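Driltham Community Kitchen
Progress report to the Akpalu Fund, second half-year
15 Dec 2012

Quick one this time, full accounts to follow in the new year. Sorry for the state of it, we're in the middle of holiday boxes.

Where we are

Lunches running since August. Two sittings, same as in the plan. Slow start, first few weeks were thin, then the church on Prerkell Road put us in their newsletter and the room filled up. We've now served 3000 meals against the target in the grant letter, so that line is done and we can stop worrying about it.

86 households signed up for the take-home boxes. Wanted more from the Jurkerell side of town but the bus doesn't stop near us after the route change. Have asked the bus company twice. No answer yet. If we can't get a stop we'd like to move part of the delivery money over to gas and do a Jurkerell drop ourselves, see below.

Cooking classes

Going well, better than lunches in some ways. Beginners group is full through winter. Soups, beans, one-pot rice, what to do with a whole chicken. People asked for bread so we added bread. Knife skills class got moved because the sink backed up, then moved again, finally held. Recipe cards are printed in large type now after complaints about the first batch, which were fair.

The budgeting half of the class is weaker. People come for the food and leave before the worksheet. We're trying it the other way round, worksheet first, then eat. 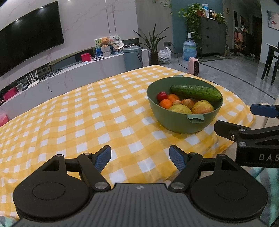
Green bowl on the yellow check tablecloth.

Tablecloths, bowls and serving dishes all came out of the equipment line. Under budget there, mostly thrift stores and one restaurant closing down. The freezer did not come in under budget. The one we priced was discontinued and the replacement cost more, plus an electrician, which we hadn't put in at all. Overspend on that line is $600. We have covered it from the underspend on printing and would like your OK in writing for the switch.

Problems

Storage. Dry goods are stacked in the hallway and the fire inspector was not happy. Shelving ordered, late, supplier now says January.

Mice, once. Dealt with. Everything is in lidded bins now.

The walk-in produce we were promised from the Prerkell farm stand dried up in the fall when they closed for the season. Should of seen that coming. Looking at a winter arrangement with a wholesaler, price not settled.

Sign-in sheets for some of the early lunches are incomplete, so the zip code breakdown you asked for only starts partway through. Meal totals are fine, those come off the kitchen log. New sheet is simpler and people are filling it in.

Next six months

Keep both sittings. Start the Jurkerell drop if you agree to the gas money. Second beginners group in spring, plus a kids' baking afternoon during school break. Get the shelving up. Survey of box households, short one, phone and paper.

What we need from you

Written OK on the freezer money. A yes or no on moving delivery funds to gas. And teh date for the site visit, any time after the shelves are in would suit us best.

Receipts scanned and sent separately. Two are faint, originals are in the office file.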